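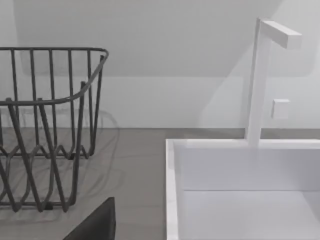
Can a robot do the dishes yet?

Partly. Moving a dry plate from a rack to a shelf is within reach of the better arms. Washing is harder. Suds hide the edges of a glass, and a greasy plate slides in the grip.

If you plan to try one at home, or just want a kitchen that is easier on any helper, a few things matter:

Keep the rack in one spot. Tape the corners if it creeps.

Leave a hand's width of clear counter between rack and sink.

Load plates in every second slot. Thin wire is hard for a camera to pick out — shiny wire more so.

Start with plastic plates and do 200 moves before you trust it with china.

Knives and stemware stay a job for people. So does scrubbing a burnt pan.

Rozália Pintér, Pruso kitchen pages. Updated 2021-09-10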